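About Flukora

Who we are

Flukora looks after hand-held grippers and the stations they get used at. Setup, care, repair. Small shop, one long bench, a back room for station work. Started by Tímea Szénási, who had spent years fixing packaging machines at Drakmont and got tired of seeing good tools thrown in a bin over a worn pad.

We don't build grippers. People ask. There are plenty of folks building them. We do the part after the box is opened.

What we do most days

A pair comes in from a lab or a shop floor. Usually with a note, sometimes just the pair. We log it, put it on the bench, open and close each one by hand before anything gets plugged in. You can feel a lot that way. Grit in the slide, a finger that has walked off square, a screw somebody put back without cleaning the thread.

Then pads, then fingers, then markers, then cables. Always that order. Tímea wrote it on the wall the first month and it's still there, a bit faded.

Pads first. Rubber gets polished by use and then it slips, and people squeeze harder to make up for it, and then the finger mount goes. So a cheap part eats an expensive one. We check pads at 3000 closes and swap at whatever point the ribs have gone flat at the tip. On dusty jobs that can be 2000. Wipe them with plain water and a lint free cloth. No alcohol please, we've had a few sets come in dried out and cracked from it.

Fingers get checked against a block. If the tips don't meet flat, loosen the mount screws, close on the block, tighten in a cross pattern, a little on each, go round again. Takes longer than you'd like. Don't do it with the tool in a vise, you'll bend the body.
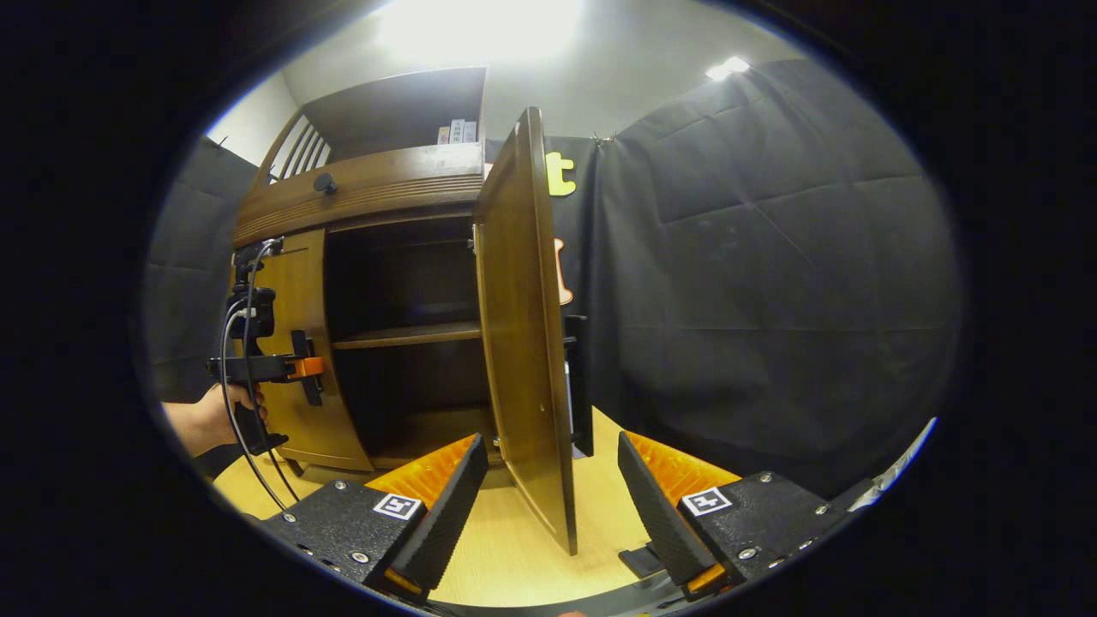
Stations are the other half of the work. A pair of grippers can be perfect on the bench and hopeless on site, and nearly always it's the surroundings, so we do a site check with every setup. Lights first. A ceiling light that shines straight at you over the top of the job can wash out the upper part of the view, and no amount of fiddling with the tool fixes that. Move the light, shade it, or turn the station. We like black curtain for the backdrop, it hides the rest of the room, and creases are fine as long as it hangs still. Markers on the fingers want to stay clean and flat with the whole white border showing, so we go through the motions of the job and look at them from working height. Furniture with doors is a good test. With one hand against the closed door of a cabinet and the other tool at the open one, you find out fast where the cables want to go, and loops that hang down toward the floor are the thing to watch. We route them back along the forearm and clip them at the elbow, with enough slack for a full reach up and a full reach down. If a cable goes tight at any point, we start over on that side.

Anything loose on the floor around the station gets taped outline or moved. Our choice is moved.

What goes wrong

Mostly the same handful of things, so here they are, save yourself the shipping if you can.

Gripper reads open when its shut. Zero is off. Close fully on nothing, hold, reset, open, close again. If it drifts back inside a day the sensor magnet is loose and we need to see it.

Marker drops in and out. Nine times out of ten it's a smudge or a lifted corner. Wipe it. If the corner has lifted, don't glue it down, replace it. Glue makes a lump and the lump throws the angle.

One side feels heavier. Check the cable before you blame the slide. Cables get stiff where they've been wrapped tight around the handle for storage. Please don't wrap them around the handle. Big loose coil, strap, done.

Clicking on close. Stop using it. Send it in.

Screws backing out. Medium threadlocker, one small drop, leave overnight. Do not use the strong kind, we had to drill out a full set for a customer who did and nobody enjoyed that week.

The Miltix plan

Miltix is our care plan. You get a full service every 180 days, a spare set of pads in the drawer at your place, and a phone number that a person picks up. Bench turnaround is 30 hours for plan customers, door to door not counted. Without the plan you go in the regular line, which moves ok except in September when all the schools wake up at once.

Each unit gets its own sheet. Pad changes, screw torque, zero drift, who touched it. The sheet travels with the tool. We've turned away a couple of jobs where the sheet went missing and the customer wanted us to sign off anyway. Can't do it.

Where we are

The shop is in the old Parsons building, side entrance, up the ramp. Ring the lower bell, the upper one has never worked. Drop-offs until 4 pm. If you're bringing a station in for us to set up, call ahead so the back room is clear, and bring the actual table and the actual furniture if you possibly can. We've set things up on a stand-in before and had to redo the lot once it got to site.

Parking is tight. The spots by the fence belong to the print shop and they do tow.

Working here

We take on one trainee at a time. No degree needed. You should be patient with small screws and able to write down what you did in words another person can read. First weeks are all pads and cleaning, then fingers, and you go out on station visits after that with Tímea or whoever is driving. Tools provided, bring shoes with closed toes.

To apply, send a short letter and tell us about somthing you fixed. Doesn't need to be a gripper. Our last trainee wrote about a sewing machine.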